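# À Ulby, le bac à éponges de Skindora fait parler de lui

Je suis passée chez Skindora en août, un peu avant neuf heures du matin, et je vous avoue que je n'y allais pas pour des éponges ! Je voulais voir le nouveau comptoir de vente en vrac dont tout le monde me parle au marché d'Ulby. Et puis j'ai discuté, j'ai traîné, on m'a offert un café (très bon), et je suis repartie avec une histoire de bacs, de tri et de petites boules vertes qui grattent.

Pour celles et ceux qui ne connaissent pas, Skindora est la petite maison d'articles de ménage installée derrière l'ancienne laiterie, à deux pas de l'arrêt de bus. On y trouve des brosses, des torchons, du savon en pain, et depuis le printemps une gamme d'éponges et de tampons à récurer baptisée Ha. Oui, juste Ha, deux lettres. J'ai demandé pourquoi, on m'a répondu que c'était le bruit qu'on fait quand la casserole est enfin propre. Je ne sais pas si c'est vrai, mais ça m'a fait rire toute la matinée.

La nouveauté, c'est que la maison arrête complètement les sachets individuels pour cette gamme. Les éponges seront vendues à la pièce, sans emballage, dans le magasin d'Ulby et chez 7 revendeurs du canton. Jusqu'ici, chaque éponge partait dans son petit film plastique, et on m'a raconté que la corbeille de l'atelier débordait avant midi. Maintenant tout passe par des bacs en métal gris, tout simples, avec les côtés en pente - on les vide, on les rince, on recommence. C'est Camico, le quincaillier de la route de la gare, qui les a fournis, et ils ne sont pas de première jeunesse. Moi j'aime bien ça, un bac qui a déjà servi !

Le fond est tout rayé, d'ailleurs, et la maison n'a pas l'intention de le faire repeindre. La peinture s'écaille, m'a-t-on expliqué, et personne n'a envie de retrouver un éclat gris dans son éponge en faisant la vaisselle. Le métal nu se lave à l'eau chaude et au savon, on passe un chiffon, et voilà.
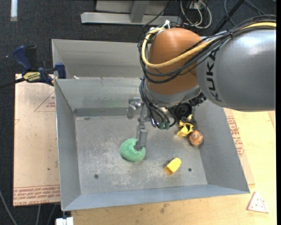 Côté prix, j'ai posé la question tout de suite (vous me connaissez). L'éponge Ha sera vendue 75 centimes pièce, et le lot de 4 profitera d'une petite remise dont le montant n'était pas encore fixé le matin de ma visite. On pourra venir avec son propre bocal, son sac en tissu, ou les mains dans les poches si on n'en prend qu'une. Les clientes les plus fidèles réclamaient ça depuis un bon moment, il y avait même une feuille scotchée près de la caisse avec les demandes, et le mot « vrac » y revenait à toutes les lignes.

Je me méfiais quand même d'une chose : l'hygiène. Une éponge, ça prend la poussière, ça prend les odeurs, et on ne sait jamais trop qui l'a tripotée avant vous. La réponse m'a plutôt convaincue. En magasin, le présentoir aura un couvercle et une pince, comme pour les petits pains, et il sera vidé et lavé chaque soir à la fermeture. Celles qui tombent par terre ne retournent pas avec les autres, elles finissent au nettoyage de l'atelier. J'ai demandé si ça arrivait souvent et on m'a regardée avec un grand sourire, alors je suppose que oui.

Il reste la question de la durée de vie. J'en ai reçu une à essayer et je l'ai mise à l'épreuve sur mon plat à gratin, celui que je cache quand j'ai des invités. Elle gratte bien, elle n'a pas rayé l'émail, et elle se rince sans garder les bouts de fromage - pour moi c'est le critère numéro un. Par contre elle est un peu grosse pour ma main, j'aurais aimé une version plus petite pour les verres. Il paraît que c'est à l'étude, mais sans date, donc je ne promets rien.

Chez Camico aussi on se prépare. Le magasin va libérer une étagère entière à l'entrée, à la place des pièges à guêpes, et proposera les éponges à côté des seaux et des serpillières. Même prix qu'à l'atelier, on me l'a confirmé au téléphone. Pour les gens qui habitent de l'autre côté de la rivière, ça évite un sacré détour, surtout tant que le petit pont reste fermé aux voitures.

Le lancement se fera à Ulby avec une matinée portes ouvertes à l'atelier. Il y aura une démonstration de récurage, ouverte à toutes les casseroles brûlées du quartier, et les 20 premières personnes à se présenter avec une vieille éponge en recevront une neuve. Les vieilles ne seront pas recyclées, il n'existe pas de filière dans le coin pour ce type de matière, et j'ai trouvé bien qu'on me le dise sans tourner autour du pot. Elles serviront à frotter les outils de jardin de l'école, puis elles iront à la poubelle ordinaire.

Si vous comptez venir à pied, passez plutôt par la cour de la laiterie, l'entrée côté rue est en travaux et on s'y tord les chevilles (j'ai testé). Les portes ouvrent à neuf heures et ferment à midi. L'affiche avec la date sera collée à la boulangerie et sur la vitrine de Camico dès que l'imprimeur l'aura livrée. Moi j'y serai, avec mon plat à gratin et sans doute aussi la cocotte de ma voisine, qui me l'a déjà déposée sur le palier.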